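Ticket 854 -- grid paper / tape, bowl placement
Opened by: Elspeth Shearer
Assigned: Bahman Safavi
Status: open

Problem: squares on the floor sheet not consistent. Bowls go down by row and square so the tape has to be right. Homa relaid the whole thing in January, new kraft paper from the Barnix roll, still creases. Darker patches in the middle too. Stain? Don't know yet.
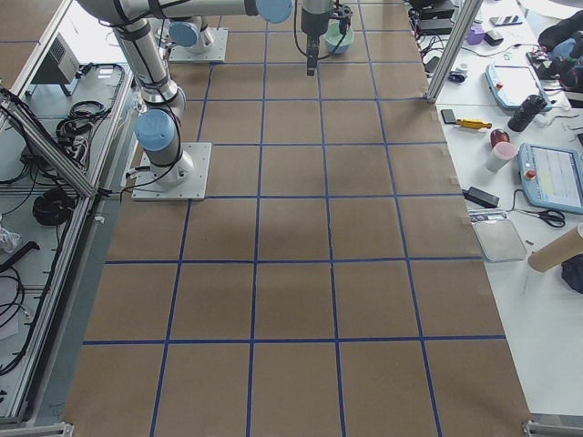

Skodmont Shop Log, issue 9

Checked edges first. Small bits of tape holding the paper down, want longer strips there. Asked Golshifteh to order painters tape, same blue pls.

Next, nicks. Tape has a pale scrape beside the green bowl, plus smaller ones on the strip to the left. Bowl rims?? Could be, not proven. 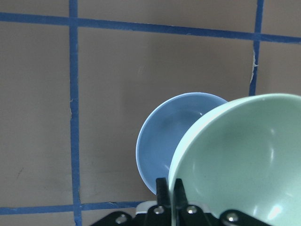 1 min read

Tried: pressing strips flat by hand w/ a dry cloth. No scrubbing, the paper will go. Also looked at the crossings -- doubled tape shows up lighter there. Fine, leave it. Edges are a bit wobbly, we lay them by hand, so use the long ruler next time.

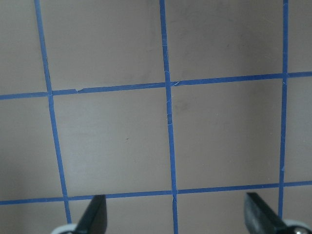

Tape crossings, bowls off.

Bahman: agree on the ruler. Start from the near edge and work back, re-tape only the scraped bit for now.
Elspeth: ok. Bowl spots for reference, blue in second row, green in third further left.

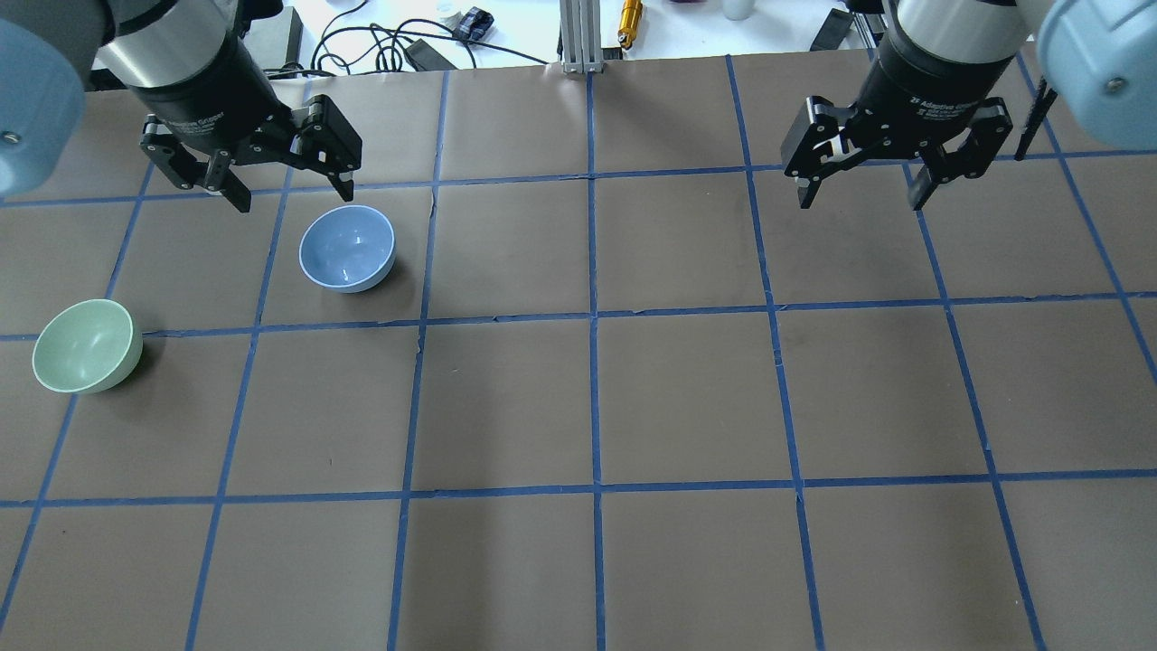
Category: Floor & Surfaces

To do -- new tape, ask Viktória if the Hirklow store has flatter paper. Leaving ticket open til she anwsers.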